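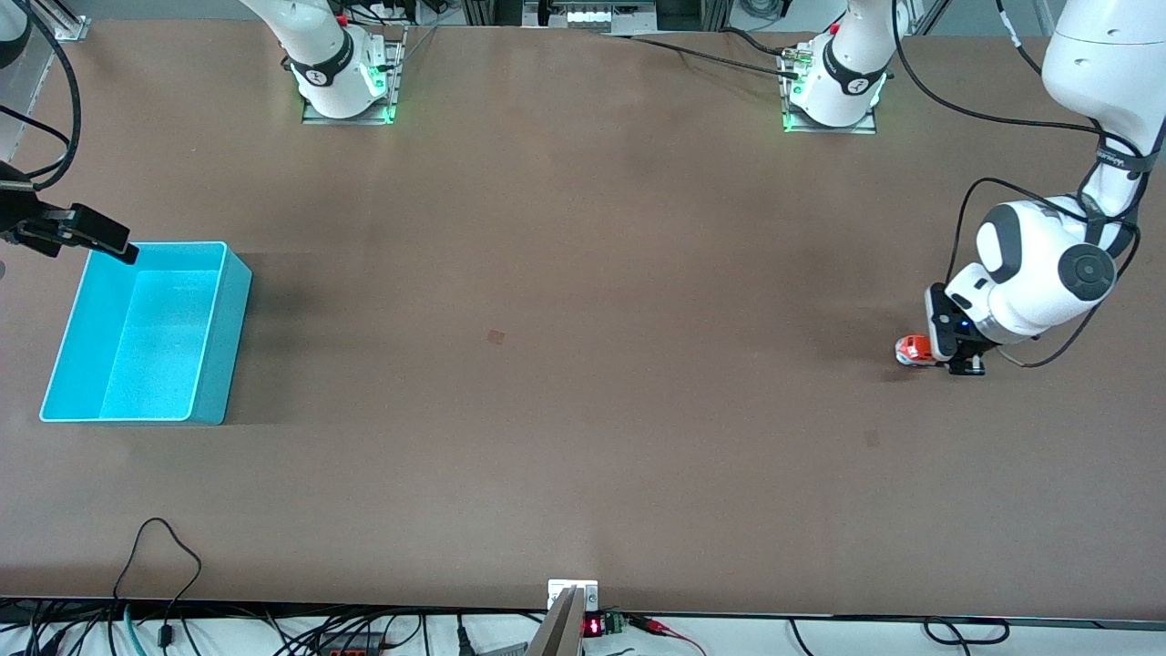

Flelleter发布Plusach双臂桌面分拣套件独立试用结果:能用,但请先读完限制条款

新闻稿
2022年9月18日

Flelleter今日公布对Plusach双臂桌面分拣套件的试用结果,并同步开放该套件的租用与购买。本公司作为经销方,自然希望卖出设备,但过去一年里我们读过太多“开箱即用”“替代人工”之类的宣传,也接待过不少信了这些话的客户。因此本次发布把不理想的数据一并列出,请有意采购的单位自行判断。

套件包含什么

标准配置为2台白色协作机械臂,经灰色金属底板固定在同一张长桌的后沿,每臂各配一只黑色平行两指夹爪。控制软件由Plusach提供,授权期为一年,到期须另行续费。桌子、料箱、线槽和安全围栏均不在报价之内。试用时使用的青色敞口塑料箱是我们自备的,供应商的演示资料里也出现了类似的箱子,容易让人误以为随货附送。

试用做了什么

试用在Cledthorpe的测试间进行。任务并不复杂:从桌面上拾取小件物品,放入桌边的料箱。物品以玩具和小型容器为主,外形不规则,颜色混杂。选择这类物品,是考虑到多数询价客户来自小批量混装业务,而厂商资料中的演示对象几乎全是规整的方块。

我们共安排3,000次抓取,其中2,000次由单臂独立完成,其余由双臂配合完成。单臂部分表现稳定,夹爪垂直下探、贴近桌面夹取时,位置偏差在可接受范围内。双臂部分则不然。两臂同时靠近料箱时,软件倾向于让其中一臂停下等待,等待时间有时比动作本身还长。Plusach在宣传页上称双臂可使产能“接近翻倍”,我们的试用不支持这一说法,已要求对方修改措辞,截至发稿时尚未收到答复。

安装与布线

供应商承诺的安装时间为半天。我们的安装用了两天,大部分时间花在线缆上。每条机械臂有自己的电源线和通信线,夹爪另有走线,沿臂身绕行时必须留出弯曲余量,留多了会垂下来,留少了会限制腕部转动。桌下和地面的线缆整理完全由用户负责,说明书对此只有一页,附图还是旧款底座。有意采购者应把线槽、扎带和一名熟悉配电的人员的工时计入预算。

底座带有绿色指示灯,夹爪外壳上有蓝色小灯。我们曾询问各灯在故障状态下的含义,得到的回复与说明书不一致。目前以我方实测整理的对照表为准,随机附送。

适合谁,不适合谁

如果贵单位需要一个用于工艺验证、教学或少量混件分拣的平台,这套设备值得考虑。单臂动作可靠,夹爪更换方便,软件界面也比同类产品清楚。

如果目的是减少产线人手,我们建议暂缓。试用期间每个班次仍需一人看守,处理掉落和重复抓取。软件能够识别夹空,却不能稳定识别夹偏,夹偏的物品会被照常送往料箱。透明件、软质包装和重叠堆放的物品不在支持范围内,销售页面没有写明这一点,合同附件里写了。

供货与条款

首批供货70套,12月起陆续交付。租用客户可在首个租期内退租,运费由Flelleter承担,安装和拆除费用由客户承担。购买客户享有一年保修,夹爪指尖属于耗材,不在保修之列。软件授权到期后,机械臂仍可手动操作,但分拣功能停用。我们认为这一安排对用户并不友好,已向供应商提出异议,现阶段只能照实告知。

Chu版软件更新计划改进双臂协同和夹偏检测。该版本目前没有确定的发布日期,我们也没有见过可运行的样本,请勿将其作为采购依据。

预约看机

有意者可预约到Cledthorpe测试间看机。欢迎自带物品,尤其欢迎带来您认为夹不起来的东西。完整试用记录可向Flelleter销售部索取,包括全部失败抓取的分类统计。

关于Flelleter

Flelleter经销并集成小型自动化设备,业务包括设备租售、安装和操作培训。本公司与Plusach为经销合作关系,本次试用费用由Flelleter自行承担,试用结果在发布前未交对方审阅。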